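3.2 Materials and table layout

The items were chosen from the kinds of small things that collect on a desk or a kitchen counter. The Natumdale list holds 110 of them, and each layout uses only a few. Items were placed by hand on a cloth, with no fixed spacing between them, and the cloth was left as it fell. We did not iron or pin it. Folds matter for this work, as a light item can tilt on a ridge or slide into a dip, and a flat sheet would have hidden that.

Printed cloths were preferred over plain ones. A busy print makes the outline of a small item harder to find, and pale patches in the print can be taken for items by a quick reader of the picture. Fig. 4 shows one layout on the night sky cloth, with a wooden cube, a small square scale and a yellow plastic clip. 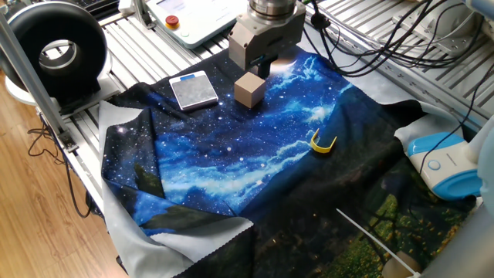
Fig. 4. Layout with cube, scale and clip on the night sky cloth.

Item labels were written in two passes. In the first pass, the Stirnow group named each item in everyday words and noted what it rested on. In the second, the Kingi group checked the names against the list and marked any item whose resting side was in doubt. Clips caused the most trouble — they can lie flat or on one side, and the two groups did not always use the same word for it. We settled on "flat" and "on its side" and relabeled 300 entries made before November.

The full set has 2448 layouts. Plain cloths from the earlier Vatdale set were kept for comparison, but they are not part of the counts in this section. Cloths with large folds are listed separately in the appendix, together with the print names.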